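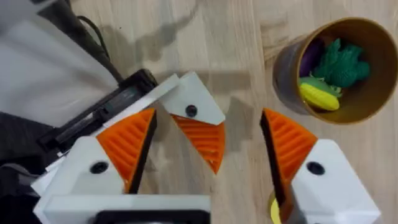
手首カメラから見た双腕の指先とカップ(Ancombe工房の公開日)

スレッド:Ancombe公開日の双腕デモ、見た人いますか

1: vitola_shaft
2024年10月12日の公開日に行ってきた。双腕で玩具の野菜をカップに入れる課題。制御はDirkuronのスタックで、説明担当はMaarja Pētersonsさん。メモした範囲で書く。
・学習に使ったエピソードは1,364本
・推論は20Hz、動作は80ステップ単位で出力
・指はオレンジのリブ付きパッド、内側に黒いライナー
指先が三角に細くなる形状なので、小物の隙間に差し込むには有利だと思う。反面、接触面積は先端ほど減る。丸い物を先端だけで掴むと回転方向の拘束が弱いはず。

2: kanseihi
80ステップを20Hzで流すと4秒。その間フィードバックなしなら双腕の受け渡しは厳しくないか。途中で再計画しているのか、そこを聞いてほしかった。

3: vitola_shaft
>>2
聞いた。回答は「途中で打ち切って再推論する」。打ち切りの間隔は教えてもらえなかった。固定カメラ側の画も貼る。カップは両腕の間、緑の楕円形の玩具は左腕寄り。

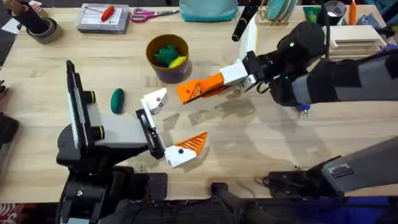
4: Rasa Ķēniņš
再推論の間隔は7月のDatcombeの説明会でも質問が出て、そのときも非公開でした。個人的には間隔より、切り替え時に前後の軌道をどう繋いでいるかのほうが気になります。単純平均だと接触中に力が抜けることがあります。

5: kanseihi
>>4
同意。ただ平均化で力が抜けるのは位置指令のゲインが低い場合の話で、全部の構成に当てはまるわけではない。

6: nejiyama3
1,364本は多いのか少ないのか。うちは単腕の箱入れで200本集めて、照明を変えた途端に成功率が落ちた。本数より条件のばらつきだと思っている。

7: vitola_shaft
>>6
そこは意見が違う。双腕は左右の位相の組み合わせがあるから、単腕の200本とは比較しにくい。ばらつきが重要なのは認める。台の奥に皿立てやポーチを置いたままなのは、背景を変える意味では悪くない。

8: nejiyama3
>>7
背景に物があるだけでは足りない。毎回同じ配置なら、それ込みで覚える。配置を動かしたデータがどれだけあるかが問題。

9: 匿名
工具を扱う課題はなかったんですか。カップ入れだけだと把持力の話がほとんどできない。

10: vitola_shaft
>>9
成功率の数字は出ていないので評価は保留。手首カメラ視点をもう1枚。電動ドライバーは青い胴で表面に光沢があり、この指だと重心から外れて掴んだときの滑りが見どころになると思う。
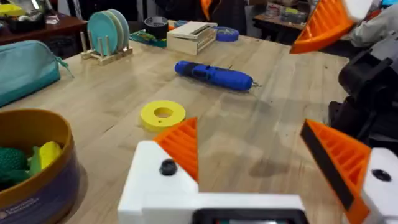

手首カメラ視点。中央に青いコードレスドライバー、左手前に黄色いリング

11: kanseihi
リングのほうは穴に指を入れるか、外周を挟むかで難度がかなり違う。外周なら開口幅に余裕があるかどうか。仕様書があれば指の最大開口を知りたい。

12: Rasa Ķēniņš
>>11
配布資料に開口幅は載っていませんでした。Pētersonsさん宛てに問い合わせ中です。返事が来たらここに書きます。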